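Forums > Home and Storage > Sorting Out > Bedroom
Filed under: small items, bags, watch straps

Odd watch strap and a bed full of bits

kpenrose
I've signed up for the 500 things challenge again. Last July I gave up after the wardrobe, so this time I'm starting with the drawer and the bags that hang on the back of the door. Everything goes on the bed first, then gets put into keep, bin or give away.

The black rubber watch strap is the bit I'm stuck on. It has an oval hole near one end with a silver rivet below it, and a small pin bar at the other end. I can't find the other half. I think it came off a Lostis I had years ago but there is no name on it that I can make out. Is half a strap worth keeping?

Also, what do people do with paper carrier bags? I've got a red one with "Hi" on it that is too good to throw away, and I say that about all of them.
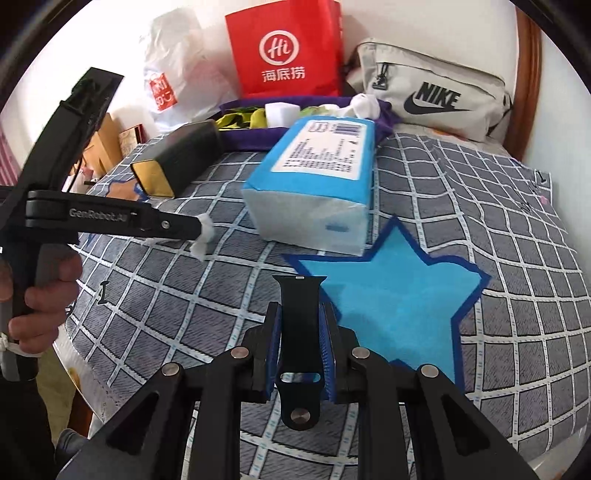 Re: Odd watch strap and a bed full of bits

gdawber12
Bin the strap. Take the pin bar out first and put it in a tub, as they do come in handy. Half a strap with no watch is rubbish and you will only be asking the same question next year.

The Nike waist bag I would keep. Have you checked the pocket? I found my spare car key in one.

Ezeani
Disagree about the strap. The rivet end is the part that usually goes on mine, and a rubber strap can be matched up if the width is right. Measure across the end where the pin bar sits and write it on a label. It takes up no room.

Paper bags: keep a few, flat, inside the biggest one. The rest go in the recycling.

gdawber12
"It takes up no room" is how I ended up with 80 phone chargers.

kpenrose
Checked the waist bag pocket, one till receipt and a hair grip. No key.

I haven't measured the strap yet. I had another go at the bed and had it up against the star to look at the shape of the end. It flares out into two points, so I think it is made to curve round the case and not a plain straight one. Does that make it harder to match?

The MINISO bag is on the keep pile for now. The purple towel is staying, no arguments please.
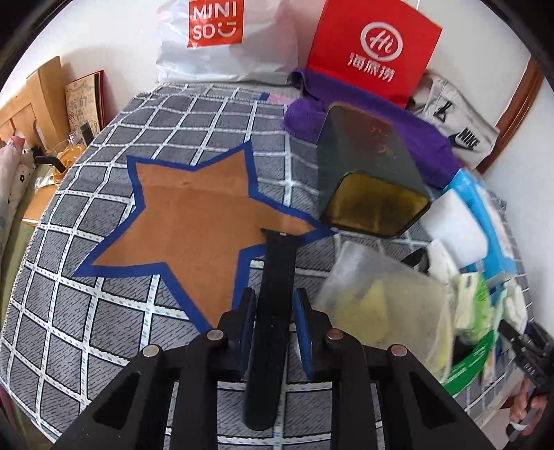 Ivelow Sorting Out Club, Bedroom Group

Ezeani
Yes, harder. A curved end normally only fits the model it was made for. If you haven't got the watch any more then I'm changing my answer, sorry Graham.

gdawber12
Thank you.

mossbank
What is the star? Is it a mat or a cushion cover? If it's cloth and has a crease in it, iron it on the back before you decide. I gave away a table mat that only wanted pressing and I've missed it since.

Is the smoky box with the brown end panel for the small stuff? I have something similar from Padow and use it for batteries. You can sort of see what's in it, which saves opening it.

kpenrose
Mossbank, I'll try the iron. I hadn't thought of doing the back.

Strap: the watch went to the charity shop, so the strap is going too. Pin bar into a jar. That makes 12 things gone and a long way to go.

Does packaging count towards the 500, or only proper items?

gdawber12
Only proper items. Otherwise I'd have finished by lunch.

mossbank
I've always counted it. The rules post just says "things".

Kirsty Penrose (kpenrose), 549 posts
Graham Dawber (gdawber12), group moderator

Contact the moderators | © Ivelow Sorting Out Club | Back to top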